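Search this site Go

Folding on a Soft Surface: Final Project Report
Haiyan Lü and Igor Pawłowska
Household Tasks unit, supervised by Munther Hourani

1. What we set out to do

Our question was whether a person can fold a shirt decently on a bed. Every folding guide we read assumed a big, flat table. We live in student housing, where the big, flat table is a legend passed down from older students. The bed is what people have, so the bed is what we studied.

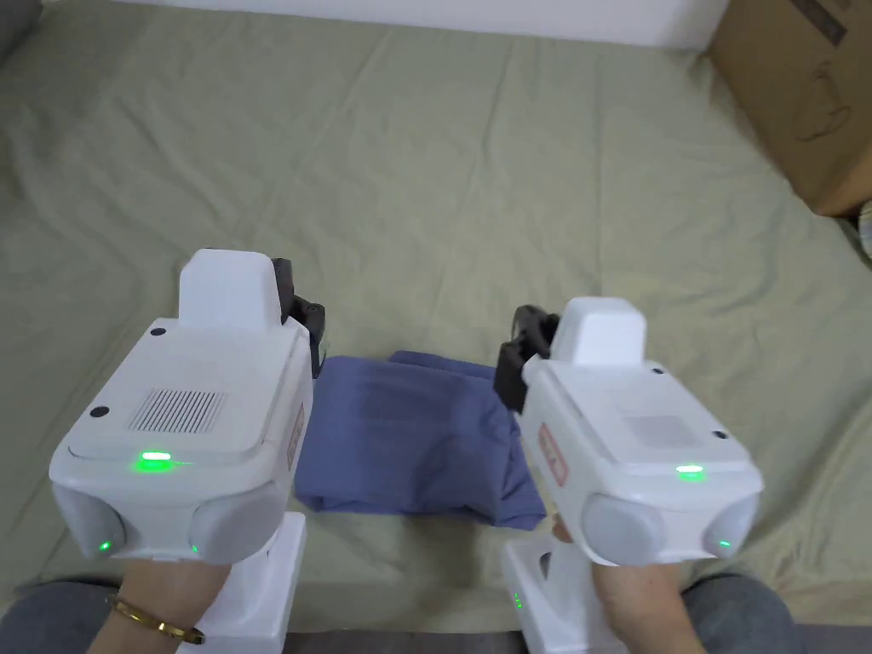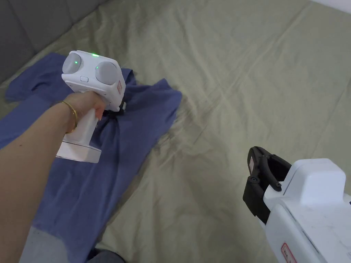
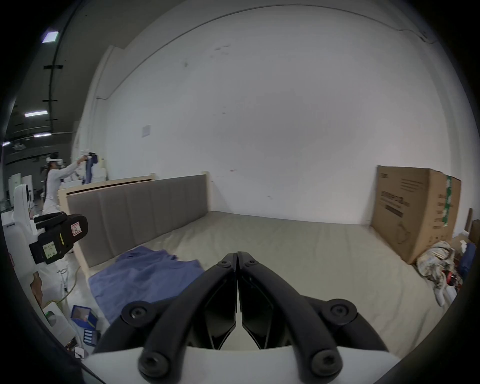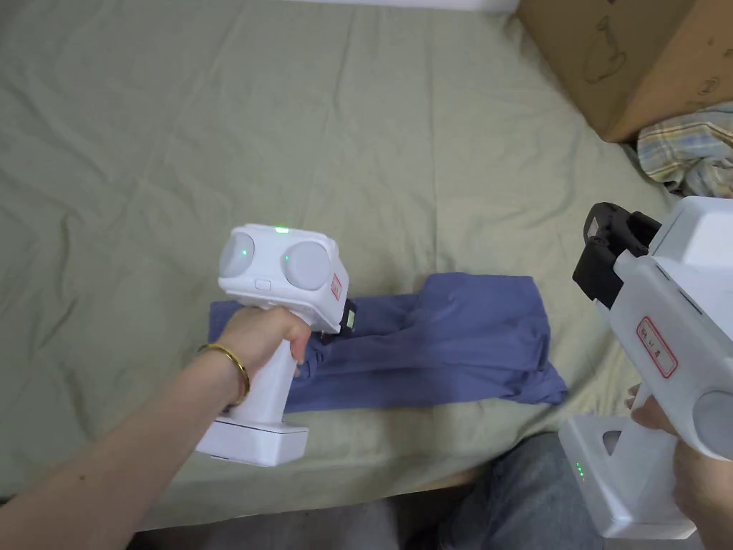 Blue cloth on the bed, at different stages of order.

Our plan called for 18 folds per method. We had two methods. In the first, which we called Brillow, the sides go in before the hem comes up. In the second, Ronda, the shirt is halved lengthwise and then brought up in thirds. The names come from a long evening and have no scientific basis.

2. Problems with the bed

A mattress gives way. Press on one end of a shirt and the other end tips toward you, bringing its wrinkles along. The sheet is worse. It has folds of its own and is generous about sharing them. We tried pulling it tight before each round, and it stayed tight for as long as we were looking at it.

Igor argued that smoothing the sheet should count toward folding time. Haiyan argued that it should not. We tried it both ways, and Brillow came out ahead in both, so the argument was for nothing, although it did fill most of April.

3. Results

Of the 18 Brillow folds, 15 passed our test, which was to pick up the bundle, carry it to the closet shelf and set it down still looking like a shirt. Ronda managed 12. Most of the Ronda failures happened on the trip to the shelf, when the outer third let go. The collar was the weak point in both methods. A collar does not want to be flat and has all day to make its case.

4. What we would change

We used one kind of shirt. A sweater might have told us something, and a fitted sheet would have told us too much. We would also have someone else judge the folds. Both judges were also the folders, and our standards got kinder toward dinner.

We recommend Brillow for beds. For a table we have no opinion, having no table.

Comments

Hongjun Fang: I have been doing the Ronda one my whole life. Switched last week. My drawer closes now.

Sang Đào: Did you try it with the buttons done up? That fixes the collar for me, mostly.

Igor Pawłowska: We did not. Please do not tell Munther.

Contact the student projects office | © Brorkell College | Back to top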